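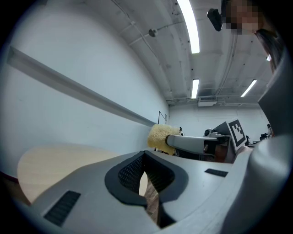
In defense of the plain table

My aunt Enikő Szűcs kept one table in her front room for most of her life, and she never put a cloth on it. When I was a child I thought this was poverty. Now I think she understood something about furniture that I needed many years to learn.

I want to speak for pale wood and round edges. A pale table shows you every crumb, and people say this as a complaint. For me it is the best reason to buy one. On a dark table the dirt waits until evening, when the lamp is low, and then you find it with your sleeve. On a light one you see it, you take the sponge, and it is finished before the coffee is cold.

The round edge is a smaller matter, but I feel strongly about it. I have lived with a sharp corner for 3 years, in a rented flat in Melari, and my hip still remembers. My neighbor Benedek Szalai says a square table stands better against a wall. He is right, and I would ask him why it must stand against a wall. A table should be approached from more than one side.

About walls I am less certain. I like a long white one with almost nothing on it, maybe one small frame far at the end, so that the eye has somewhere to go. My husband finds this cold. We have agreed on 2 pictures, and we are still discussing the second.

What I can't accept is the advice to cover everything. Last December I paid 326 for a runner and a set of mats, all in good taste, and by spring they were in a drawer. They had to be washed, ironed and put straight again after each meal -- and under them the wood stayed perfectly clean, where no guest could enjoy it.

Enikő's table is with my cousin now. It has a ring from a hot pot near one end, and she has not sanded it away. I hope she never will.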